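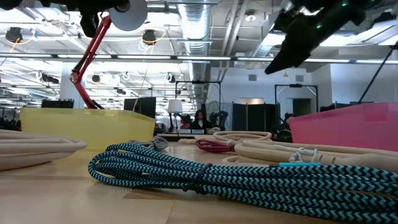 Imero is hiring a Relevance Analyst for Stoica, our product search and recommendation service for online stores. The analyst checks what Stoica shows to shoppers, finds out why a poor result came up, and works with the engineers on a fix. Much of the work is about items that look alike or share words but serve different needs. A coil of blue and black braided cable and a coil of thick beige rope can sit side by side on a table, and a person sees at once that they are different goods. A ranking model that leans on words like "coil," "braided" and "thick" may offer one to a shopper who wants the other. We need someone who notices this kind of error, can describe it in writing, and can tell whether it happens once or all over a catalog.

About us

Imero sells software to retailers. Stoica is our main product and is used by 1,530 stores, most of them small or mid-sized sellers of hardware, craft supplies, office goods and electronics parts. Stores send us their catalog and their click and order data. We return search results, "similar items" lists and a set of reports. We employ 152 people across two offices, in Gemville and Trilldale. This job is based in Gemville.

The Relevance team has an open seat following an internal move. You would report to the team lead and share a work area with the data engineers.

What you will do

Review samples of search results and recommendations each week and grade them against our written guidelines.

Write up problems in our tracker with the query, the store type, the result shown and the result you would expect.

Pull data with SQL to see how often a problem comes up and which stores it affects.

Help keep the grading guidelines current. They run long and some sections, such as spare parts and items sold by length, need a rewrite.

Read the results of A/B tests with the engineers and say whether a change should go live, be held or be dropped.

Answer questions from our support staff when a store asks why a certain item ranks where it does. You will not normally talk to stores directly, but you may join a call now and then. 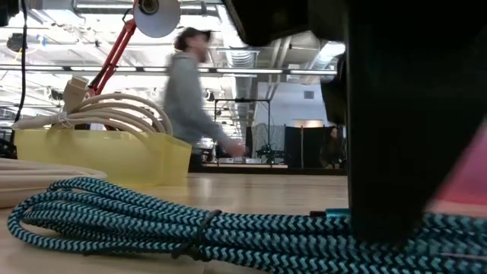
Check synonym lists and category maps for new stores before they launch. A launch usually takes up most of a morning, and there are more of them from August to November than in the rest of the year.

What you need

Two or more years in a job that involved search quality, catalog data, data analysis, library cataloging or something close to it.

Working SQL. You should be able to join tables, group and filter results, and check your own numbers. We will test this.

Clear written English. Most of what you produce will be read by people who were not in the room when you found the problem.

Patience with repeated tasks. Grading is a steady part of the job and takes up a good share of the week.

A degree is not required.

Useful but not required

Some Python, enough to read a script and change it.

Experience with A/B testing.

Experience in retail, a warehouse or a parts counter. Several people on the team came to us that way.

A second language. Stoica handles Spanish and French catalogs, and we expect to add more.

Pay, hours and benefits

This is a full-time, permanent position, paid by salary. The pay range is given on the application form, and the offer depends on experience and on the result of the SQL exercise.

Core hours are 10 a.m. to 3 p.m. You can arrange the rest of your day with the team lead. You may work from home two days a week after the first month. During the first month we ask you to come in every day, as training is done in person.

Benefits include health, dental and vision coverage from the first day, a retirement plan with a company match, paid parental leave and a yearly training budget. Parking at the Gemville office is free. The bus from downtown stops across the street.

There is no on-call duty in this role. Travel is limited to a planning meeting at the Trilldale office, held 4 times a year, and we pay the costs.

How to apply

Fill out the form on the Imero careers page and attach a resume. In place of a cover letter, send us one page about a search or recommendation you got from any online store that you thought was wrong. Say what you typed or clicked on, what came back, what you think caused it and how you would check. Please keep it to one page. Screenshots are fine.

The process has 4 steps: a short phone call, a SQL exercise you do at home, an interview with two members of the team, and a final talk with the head of product. The exercise is timed at 90 minutes and we pay a flat fee for it. We reply to everyone who sends a complete application.

You must be allowed to work in the United States. We cannot sponsor visas for this position. If you need a change to any step of the process because of a disability, note it on the form and we will arrange it before the phone call.

Imero is an equal opportunity employer. No agencies, please.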